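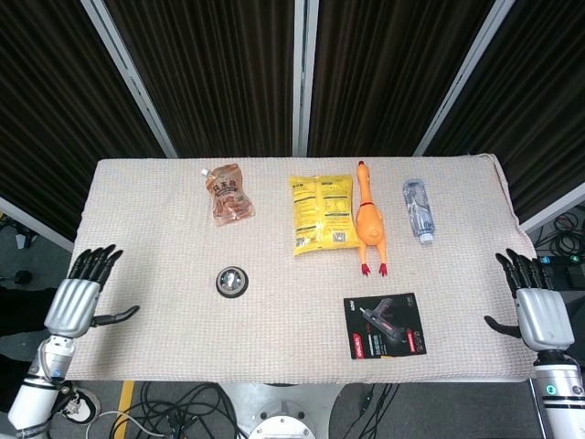

ADAMSTEAD – January 15, 2024

Where Does the Laughing on TV Come From?

When you watch a comedy show, you often hear people laughing. You can't see them, and the characters on the screen never seem to notice. So who is laughing?

There are two main answers. Sometimes the laughs come from a studio audience. Sometimes they come from a laugh track.

What is a studio audience?

A studio audience is a group of people who sit in the studio while the show is being recorded. The seats face the stage, a bit like a theater. Microphones hang from the ceiling above the seats and pick up the laughing and clapping.

The comedy show Skorkus is made this way. It is recorded in a studio in Bokthorpe that has 438 seats. Tickets are free, but you have to ask for them ahead of time, and children under ten can't go in.

A recording takes much longer than the show you see at home. The last episode of Skorkus took 103 minutes to record and was cut down to less than half an hour. Actors forget their lines. A door gets stuck. Then the scene has to be done again, and the audience hears the same joke a second time.

"The first laugh is nearly always the best one," says Agata Marras, who works on the sound for the show. "If we have to use the second try at a scene, I can borrow the laugh from the first."

What is a warm-up act?

Before the recording starts, a comedian comes out and talks to the audience. This person is called the warm-up act. You won't see them on TV. They tell jokes, explain where the exits are, and come back out whenever there is a long wait between scenes.

At Skorkus the warm-up act is Zlatko Karagiannis. He says the hardest part of the job is the middle of the evening, when people are hungry. He asks them what they had for lunch.

What is a laugh track?

A laugh track is laughter that was recorded at another time and added to a show later. It is sometimes called canned laughter, even though no can is used. Canned just means it was stored up and saved.

In the early days of television, most shows with laughs had a real audience. Then a sound engineer built a machine that could play recorded laughs. It had keys, a little like a typewriter. Pressing different keys played different kinds of laughs, such as a giggle or a big roar.

Today this is done on a computer. The sound library used for Skorkus has 900 laughs in it. Each one has a label, so the editor can look for "small, quick" or "large, slow stop" – that last one is a laugh that fades away a little at a time.

Why add laughs at all?

People laugh more when they hear other people laughing. You may have noticed this in class, when one person gets the giggles and soon the whole row has them. TV makers hoped that viewers at home, maybe watching alone, would feel like part of a crowd.

Some viewers don't like it. They say they would prefer to decide for themselves what is funny. Many comedies now have no laughs in them, and cartoons usually don't either.

Can you tell which one you are hearing?

It can be hard. Plenty of shows mix the two. Listen for the same odd laugh coming back again and again, which can be a clue that it was added. Watch the actors too. With a real audience, they often stop for a moment and wait for the noise to die down before they say the next line.

Words to know

Studio: a large room where shows are recorded.
Editor: a person who cuts and joins the recorded parts of a show.
Episode: one part of a series.
Sound library: a collection of saved sounds.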